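Tredidley students ready four-fingered hand for Landry handling trial

This site uses cookies to remember your settings and count visits. Accept all | Manage preferences

The robotics club at Tredidley Technical College has moved its handling project into the main bay of the college's engineering hall, with first full test runs due before the end of January 2026. The club is one of 2 student teams entered in the heavy class of the Landry Handling Trial this year.

The trial asks each team to have an arm pick up, turn and set down a series of parts without a person touching the controls. There are 164 parts in the official set, ranging from flat washers to short lengths of pipe. Points come off for drops, for marks left on the part and for any stop longer than the allowed time. Teams may build their own hand or modify a purchased one, but the control software must be written by students.

Tredidley's entry is called Vodgate. The club began work on it last August after its earlier design, a simple two-jaw clamp, had trouble with round stock. "The clamp was fine on anything with flat sides," said Rimantas Kalniņš, the team's software lead. "With pipe it squeezed hard enough to hold and left a dent, or it held lightly and the pipe rolled."

The replacement spreads the load over more contact points. Each finger has its own force limit, set in software, and the controller checks the readings before it lets the arm lift. Kalniņš said the check adds around half a second to each pick. The club accepts that cost for now and plans to shorten it once the grip tables are complete.
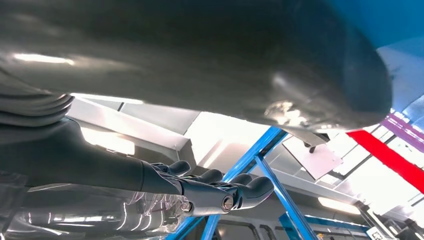

Vodgate's hand is the part of the system that has taken most of the club's bench time. Students have been tuning the finger order so that the pads close in sequence and the part settles before full force is applied. The fingers end in rounded black tips, and the outermost one reaches furthest from the wrist, so the team treats it as the reference point when it plans an approach path. Fastener checks at the finger joints are now on the start-up list.

The hall dates from 1958 and was renovated for the college's automation program. Instructor Tarmo Krūmiņa said the higher ceiling allows the arm to be run through its full reach — something the old classroom did not permit.

Parts for the wrist adapter were machined by students at Cerard, a local tool shop that takes college placements. A second adapter is on order as a spare.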